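Fallbridge Assembly Grounds
Crowd Safety Checklist, Annual Night of Prayer
Walk-through completed Thursday, gates closed to the public
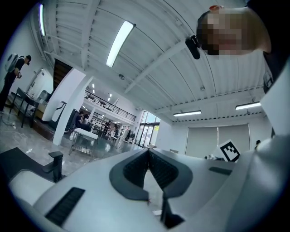

Inspector: Mbali Cele
Accompanied by: Johannes Botha (grounds), Ruan Ntuli (stewarding)
Licensed attendance: 4000, of whom no more than 2000 may be inside the prayer hall at one time

Ratings: S = satisfactory, A = action required, N = not applicable

1. Entry and exit

1.1 Main gates open outward and latch back fully. S
1.2 East gate unobstructed on both sides. A
Comment: Stacked chairs were found against the left leaf. Mr. Botha undertook to move them to the Margaritis store. The gate is to be checked again before doors open.
1.3 Separate routes marked for arriving and departing worshipers. A
Comment: The routes meet at the shoe racks. Last February the line stood still at this point when the early service ran over. Move the racks to the north wall, or hold arrivals at the outer gate until the hall has cleared.
1.4 Exit signs lit and visible from the rear of the hall. S

2. Procession route

2.1 Surface even and free of trip hazards. A
Comment: Two paving slabs are raised near the washing area.
2.2 Narrowest point measured and recorded. S
2.3 No stalls or collection tables on the route. S
2.4 Barriers pinned and capable of release by one steward. A
Comment: Pins on the lower section were stiff. Zokar, the barrier supplier, has been asked to replace them.

3. Candles and open flame

3.1 Candle stands placed clear of drapes. S
3.2 Extinguishers in date and tagged. S
3.3 Candles carried in procession. N
Comment: Withdrawn by the organizers this year.

4. Stewarding and communications

4.1 Stewards assigned by name to each post. A
Comment: The roster lists 34 stewards. The upper balcony stair has no name against it for the final hour.
4.2 Stewards briefed on the stop signal. S
4.3 Radios tested in the hall, courtyard and parking area. S
4.4 Loudspeaker announcements audible in the courtyard. A
Comment: Speech was unclear beyond the fountain. Tellent to adjust the speakers and repeat the test with Mr. Ntuli present.

5. Medical

5.1 First aid post staffed from opening until the grounds are empty. S
5.2 Ambulance lane kept clear to the street. S
5.3 Drinking water available to persons waiting outside. A
Comment: Provision is for 500. Please increase.

Outcome: Approval withheld until items 1.2, 1.3, 2.1, 2.4, 4.1, 4.4 and 5.3 are signed off. Signed copies are to be returned to Sheyla Mosquera at the grounds office.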